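Lernholm two-finger demo gripper, with pads and wrist camera: our review after 2,657 episodes

Posted 01/09/2022

We bought the Lernholm set in March, when we'd finally had enough of our old parallel jaws, and I promised to write it up once we'd given it some proper use. Well, we've now recorded 2,657 episodes with it, so I think we've earned an opinion!

A bit about what we do, as it colours everything I'm going to say. We collect examples for a learning system that puts small mechanical parts together. One of us steers the arm through the job, the wrist camera and the joint readings get saved, and the whole lot goes off to be trained on. So I'm not judging this gripper on how fast it could run on a production line. I care whether I can sit and drive it for an afternoon without wanting to throw something, and whether the recordings are any good when I look at them afterwards.

First, the fingers. They're bright red, and I grumbled about that when the box was opened (I wanted plain black), but I've come right round. Against a dark cloth you can always tell where your fingertips are, even when they're a bit out of focus, and when I'm skimming through a batch at speed I can see at once whether a grasp is lined up or skewed. The left and right fingers come in from the bottom corners of the view when they're open and make a tidy V when they close, so there's a decent amount of picture left over for the part you're actually working on.

The pads are a different story. They're black, rough and grippy, and they hold steel lovely. I can pinch a small gear upright by its teeth and offer it up to the rim of a big plate, and that's a grasp I'd more or less given up on with our old smooth jaws, where the thing would swivel the moment it touched anything. But they do crumble. The edges go ragged, little black bits work their way loose, and I've taken to brushing the cloth down every 90 episodes. Lernholm sell spares in packs, and I'd order one along with the gripper if I were you.

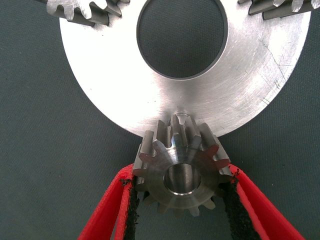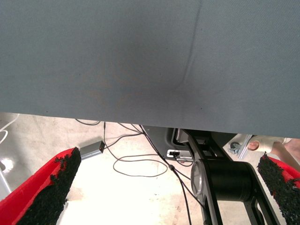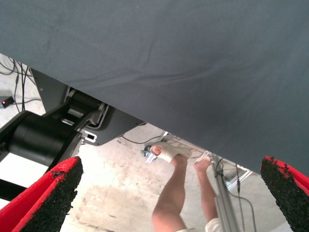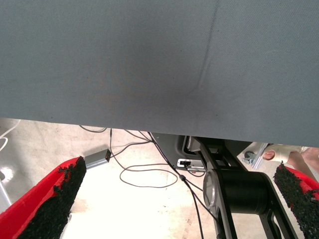 Corkavau Robot Learning Group, Demonstrations Team

The camera mount is the best bit of the kit, to my mind. It's stiff, it goes on with two screws, and it has stayed put, so I've only had to redo the calibration once (my own fault, I walked the arm into a shelf). The view is wide and close in. For gear work that's just right, as you get the teeth, the bore and the contact point all in the one view. Bright metal is its weak spot, mind you. A big shiny disc goes nearly white where the light catches it, and a pale concrete floor does much the same. I turned the exposure down a notch in the settings and it helped, though I still lose detail now and then.

Being so wide, it also picks up whatever lies past the edge of the worktop: cables, the power strip, feet. We leave all that in. Our training crops the top of the view and shuffles the colours anyway, and I'd sooner have an hour's more driving than an hour's tidying. If your system is fussier than ours you might want to think about where you run your leads.

Software next, and I'll keep it short. The recorder that comes with it is called Mever and it's fine. You press a pedal to start, press it again to stop, and it asks you to mark the episode good or bad. What it won't let you do is change your mind later without opening the log by hand, and I did lose an evening to that after marking 63 perfectly good episodes as bad with a sticky pedal. Saving is quick enough. Please, Lernholm, give us an undo button!

I should mention the Brennan gripper, which we had on loan before this one. It's quieter and the jaws close more evenly, but the fingertips are smooth and the camera bracket is sold separately, and it wobbled. For picking up boxes I'd probably have kept it. For gears I wouldn't swap.

Pad life, for anyone planning a budget: we change ours every 300 episodes. You can go longer if you don't mind the grip getting vague towards the end, but then you've got slips in your examples that have nothing to do with the driver, and I'd rather stop for five minutes with the spare pair. Peel the old ones off slowly or the glue stays behind on the red.

Four stars from me. It loses one for the crumbs and the missing undo. I've put our exposure settings in the comments underneath, and if anyone has found a tougher pad that fits these fingers, do let me know which one and where you got it.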